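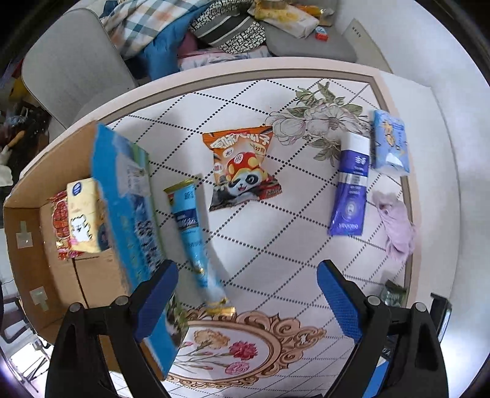 Home Weddings Anniversaries Showers Toasts Contact

Search this site Go

How to Write an Anniversary Party Invitation

By Fathima Ranasinghe
3/30/22

Print this page | E-mail to a friend

An anniversary invitation has to say who, where, when and whether there is dinner. Most people get as far as the quotation about love and run out of card.

Start with the hosts. If the children are giving the party, their names go first, and you may want to agree on the order before the printer has it. Oldest to youngest is traditional. Alphabetical is popular with anyone called Aaron. If the couple is hosting, "Please join us" covers everything.

Next, name the couple and the number of years. Do the subtraction on paper. My cousins once celebrated 50 years in what was plainly the forty-ninth, and the cake had already been iced.

Then write the details as plainly as you can stand to:

Saturday, June 18
Six o'clock in the evening
Plokholm Hall, 732 Yammine Road
Dinner and dancing

"Dinner" means a meal. "Light refreshments" means your guests will stop for a burger on the way, and you should let them. If you write "Evening celebration" and leave it at that, half will arrive starving and the rest will have eaten at four.

Now the verse, if you must. Keep it to four lines. Read it out loud to somebody who is not related to you. Wissam Jaber, who set type for my parents' invitations, had a rule that a rhyme for "years" other than "tears" or "cheers" earned you a discount. He never had to pay it.
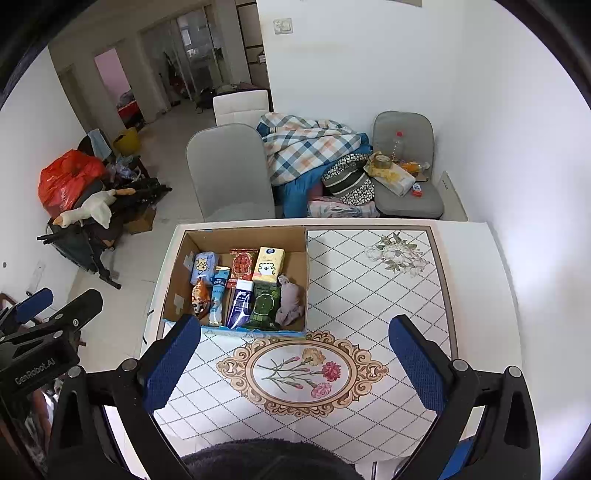
Flowered tablecloth with an open cardboard box.

About gifts. Couples who have been married for decades own a toaster. "Your presence is our present" has been on so many cards that people read straight past it and bring a vase. "No gifts, please" is shorter and works better. If you'd like written memories instead, ask for one page and give a mailing date. Leave out the date and you'll be getting Aunt Dorothy's page at Christmas.

For replies, give one name and one phone number. Two names means each assumes the other is keeping the list. Set the deadline three weeks ahead, then plan on calling people anyway, including the ones you live with.

If it's a surprise, say so at the top, in bigger letters than you think necessary. Tell guests when to arrive and when the couple is due. Don't mail an invitation to the couple. It sounds obvious until you merge an address list late at night.

Order ten extra envelopes. You'll spoil six and want the other four for thank-you notes.

Print this page | E-mail to a friend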